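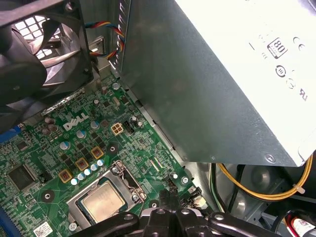 Office Equipment Reuse Project: Progress Report to the Grunby Fund

Reporting period: second quarter of the grant
Prepared by: Kamil Hubáček, project coordinator
Submitted: Wednesday, February 5, 2020

1. Status

The project is on schedule for collection and behind schedule for distribution. Spending is within the approved budget on all lines except transport, where an overrun is expected (see section 5). No change to the grant agreement is requested at this time.

2. Collection

A total of 1404 items were received from donor offices by the end of December. Desktop computers and monitors account for most of the intake. Printers were accepted until November and are now declined at the door. The cost of toner disposal exceeded the resale value of the printers in every batch we reviewed.

Nurneo remains the largest donor. Its second delivery arrived on unlabeled pallets and had to be entered by hand, which delayed intake by nine working days. The company has since agreed to attach an inventory sheet to each pallet. The first pallets under this arrangement are due next month.

3. Testing and sorting

Each desktop is opened, cleaned and started on a bench supply before a decision is made. Units go to one of three streams: reuse, parts, or scrap. Power supplies are pulled and tested separately under load. Those without a legible rating label go directly to scrap regardless of test result. Case fans are kept if the bearing runs quietly and the connector is intact.

Storage drives are wiped on site. Drives that fail the wipe are sent to Bruvudent for shredding, and certificates of destruction are filed by serial number. Six certificates from the October shipment are still outstanding. A written reminder has been sent.

4. Distribution

Eight schools and community centers are under agreement. Six have received their full allocation. The remaining two asked for later delivery while their wiring is being replaced, and their machines are in storage at the Rondonuwu warehouse. Storage is free of charge through the end of the quarter. A rate for the following period has not been settled.

Feedback from recipients has mostly concerned keyboards, which fail sooner than any other part. A stock of spares is now shipped with each order.

5. Budget

Staff costs and rent match the plan. Tools and consumables are slightly under plan, and the balance will be carried forward. Transport is nearly 9 percent over plan. The main reason is that two donors moved their pickup to a site outside the city, and the carrier charges by distance. Quotes from a second carrier have been requested. If the rate cannot be reduced, we will propose a transfer from consumables in the next report.

6. Work planned for the next quarter

Complete delivery to the two remaining sites.
Obtain the missing destruction certificates and close the October file.
Move the parts inventory from paper cards to the shared database.
Agree on a storage rate with Rondonuwu or vacate the space.

Receipts and the itemized intake list are attached as Annex A and Annex B.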